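The Great Bin Consultation of Bretthorpe

I went to the council meeting about the bins so that you didn't have to. It was two hours and a bit, the chairs were the stacking sort, and I have now heard the phrase "collection rhythm" more often than is good for a person.

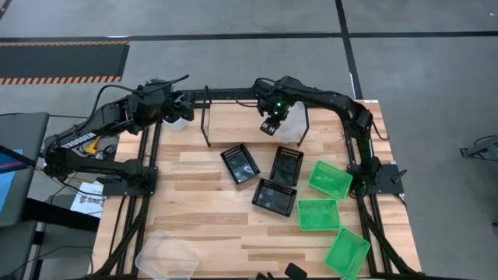
The short version for those who live elsewhere and are only reading out of loyalty: Bretthorpe wants to move general rubbish from fortnightly to every three weeks. Food waste would stay weekly. Garden waste would become something you pay for, unless you already pay for it, in which case you'd pay more. The vote was meant to be last November and was put off so that we could all be asked what we thought.

We were asked. There was a survey, and 962 people filled it in, which for this town is practically a carnival. I filled it in myself, twice, the first one having vanished when I pressed the back button. I mention this in case anybody wants to make it 961.

Naveed Arain, who chairs these things with a patience I don't possess, read out the results. Of those who answered, 352 were in favour of three-weekly collections. You can do the sum. The officer's report had done it too, and described the outcome as "a substantial body of support", which I suppose it is if you stand close enough and don't turn your head.

Then it was the public's turn, three minutes each. Noreen Coughlan spoke first and used all three. Her point was nappies. She has twin grandsons staying with her and invited any councillor who fancied it to come and stand next to her bin in week three, preferably in July. No one took her up on it.

Patricio Durán from the flats on Mill Bank had the better argument, I thought, though he was quieter about it and half the room was still talking about nappies. His block has shared bins. There are already bags on the floor by day ten, and the lorry crew won't pick up bags from the floor. So the bags stay, something chews them, and in due course the residents get a letter about fly-tipping. He had brought the letter. He had brought several of the letters, in fact, in a plastic wallet, and he read the date off each one.

The answer he got was that flats would be "looked at separately". I asked Siham Haddadin, my ward councillor, about this by the coat hooks afterwards and she said it meant a second report. When? Before the summer. Which summer? She laughed, but I did notice she didn't say.

To be fair to the council (I can manage it for a paragraph), the money is real. The contract is up, the new one costs more, and the lorries are old enough to have opinions. Kastriot Mujić made this case from the back benches and made it well, without slides. He'd rather cut a bin round than a library hour, he said, and if I had to pick I would too. I just don't remember being given that question in the survey. I remember being asked whether I "valued a modern waste service" on a scale of one to 5, and whether I owned a caddy.

The vote, then. It passed, with an amendment: anyone with a child in nappies or a medical need can apply for a bigger bin. The form isn't up on the website yet. When I rang to ask, I was told to keep checking, and then told that the website would be down for maintenance at the weekend.

My neighbour's solution is to start early. She has been practising the three-week thing since Christmas and reports that it's fine if you squash everything and never buy a melon. I've got as far as washing out the yoghurt pots – a new low, or a new high, I can't decide.

The new calendars go out with the council tax bills. If you're on Mill Bank and you've had one of those letters, Siham wants copies before the second report gets written. Drop them through her door or email her, and put "flats" in the subject line.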